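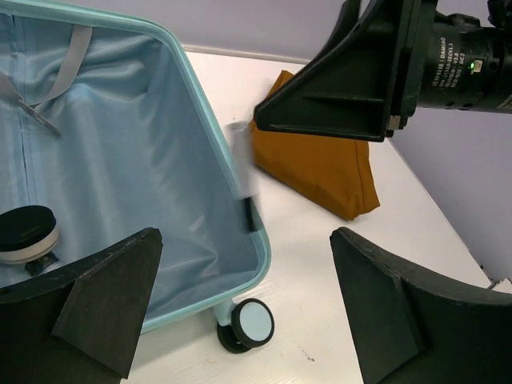

About the Kalivik Institute

Last updated: April

The Kalivik Institute for Local Government trains elected councilors and municipal staff in budgeting, public meetings and the drafting of local rules. It works with 162 councils and is led by its director, Sunita Kaushik.

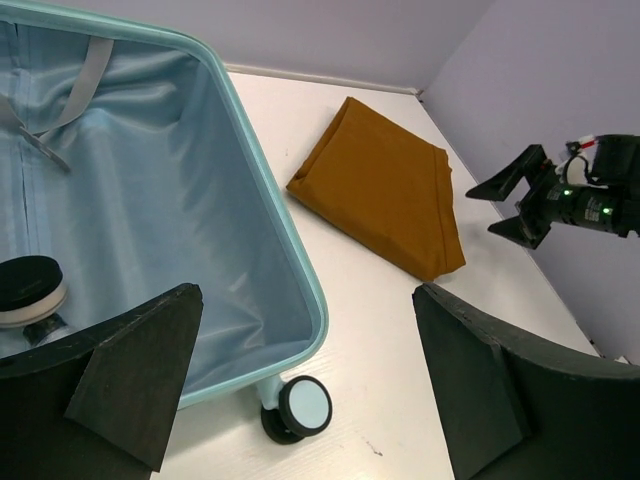
Reading time: 1 min

Courses last 16 weeks and are taught in the Clornell building, with a shorter program offered at council offices on request. The Institute takes no position in elections - its teaching staff may not hold party office while under contract. The library, open to the public every Friday, holds 2,000 volumes on municipal law and finance.

Contact the Registrar | © Kalivik Institute | Back to top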